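Nekley 12 Antistatic Bench Mat Kit

Item status: in stock at Bristport, ships from Tisteden
Sold as: kit (mat, wrist strap, ground cord, snap adapter)
Color: gray top, black base

The Nekley 12 is a two-layer rubber mat for repair benches, hobby tables and school workshops. The top layer drains static slowly from whatever is set down on it. The bottom layer carries the charge to the ground cord. It lies flat out of the tube after a night under a few books, and it does not curl at the corners in a cold room.

We have sold the Nekley mats since the first version, which had a single snap in one corner. The current version has a snap at each end of the long side, so left-handed users can clip the wrist strap where it suits them. The rubber is also a little softer than it used to be. Small screws stay where you put them and do not roll off toward the wall.

What the mat is for

Most people buy it for desktop computer work: adding memory, changing a drive, cleaning out dust. It is also used for radios, cameras, game consoles and sewing machine control boards. If the whole case fits on the mat, work with the case on the mat. If it does not, set the case beside it and keep the mat for the parts you take out.
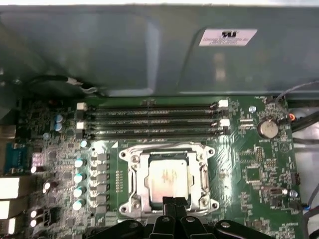

Leave parts in their bags until you need them. The outside of an antistatic bag is not a work surface, and a board should not be powered up while it is lying on the mat or on a bag. The top layer conducts slightly, and that is enough to upset some circuits.

Setting up

Wipe the bench and lay the mat with the gray side up. Press the ground cord onto either snap and connect the other end to a known ground point. The wrist strap goes on the remaining snap. Wear it against bare skin, snug but not tight – a strap over a sleeve does nothing. Both cords have a resistor built in. Do not replace them with plain wire, and do not wear the strap while working on anything live.

Care

Clean with warm water and a drop of dish soap, then let it dry before use. Avoid furniture polish and anything with silicone in it, as these leave a film that stops the top layer from working. The surface will stand a brief touch from a soldering iron but will mark if the iron is left on it.

Check the cords with a meter every 90 days if the mat is in daily use. The snaps can be replaced. Ask for the Antal snap set, which comes in a bag of 5 with a small hand punch.

Ordering

Orders placed before noon go out the same day. The mat is shipped rolled in a tube and should be unrolled within 7 days of arrival. Cut lengths are available for schools and repair shops, but cut pieces cannot be returned. For these, write to Emlyn Skyrme at the Bristport counter with the length you need and which end the snaps should go on.

Spare wrist straps and ground cords are listed separately under Bench Accessories.

Page last updated 29 August 2020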